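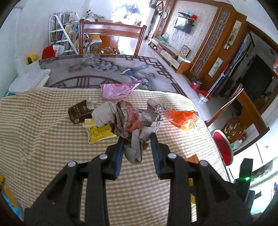 Back from the Jilside market a little after nine, feet aching and stomach very happy, and I want to get this down before I forget what I paid for everything (I always forget, and then I argue with myself the next time).

I started at the dumpling window near the bus stop, where it's still 4 dollars for a paper tray, same as last spring. The tray has gotten smaller, I think, but the chili oil is as good as ever and they let you spoon on as much as you like. Then I walked down to the far end for the lamb and rice, which has gone up again. It's 16 now, and that's with the yogurt but without the bread. I grumbled and paid, and I'd pay it again tomorrow, because the rice at the bottom had that crisp golden crust and the man scraped the pot to give me a good piece of it!

Sohail Mengal was meant to meet me at seven and turned up at quarter to eight, full of apologies and already eating something on a stick. He swears the same lamb is cheaper and better at Rainer, the little place behind the tire shop, and that they bring you tea without your asking. I've been by there twice and it was closed both times, but he says you have to go before six. So that's the plan for next week, if my knees hold up.

We split a bowl of noodle soup after that, which neither of us needed. Too salty for me, though the broth underneath had real flavor — star anise, and a bit of orange peel if I'm any judge. Sohail finished it and then wanted dessert. We stood in line for the coconut pancakes for a good long while, and he told me all about his sister's new apartment and the trouble with her oven, and I was so full by then that I ate one pancake and wrapped the other in a napkin for breakfast.

Added up my eating-out money for the year so far when I got home and it came to 1,555, over 800 of it since March. That gave me a bit of a turn. Must cook more. There are lentils in the cupboard and half a cabbage that should be used tomorrow, and I still owe Sohail for the soup.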